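### 3.2 Oven and placement

The reheating tasks in the Brongate kitchen study used a countertop microwave, chosen after a survey of shared kitchens in Wodov and Tamach. The oven stood on a white table with a white cloth hung behind it (Figure 6).
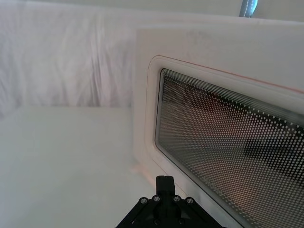
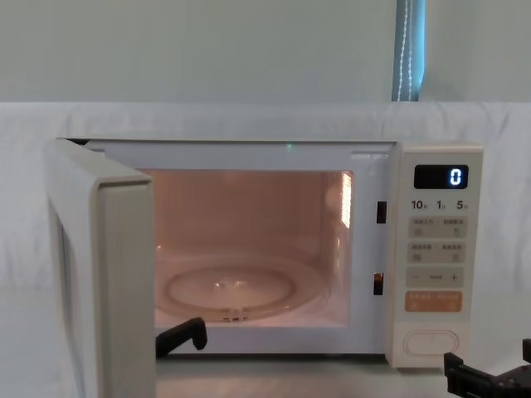
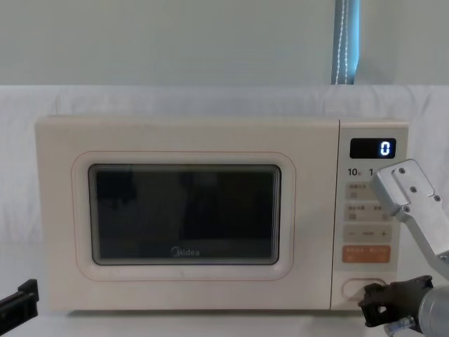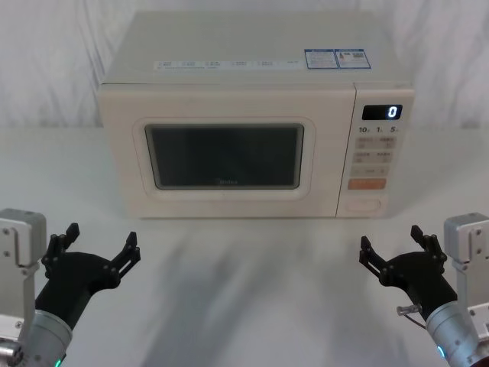
**Figure 6.** The microwave on its table. The second picture shows the door open and the glass turntable plate; the fourth shows the whole control panel.

The door has no visible handle and is released by a wide button at the foot of the panel. Several participants looked for a handle first, a habit Cordeiro also reports for older users. We scored this as a search error only when it lasted longer than 7 seconds. The quick-time markings 10, 1 and 5 sit in a row just below the display, with paired buttons beneath them.

Each participant warmed 300 ml of soup at 800 W and returned the bowl to the table. The plate was wiped between turns and the display left at 0.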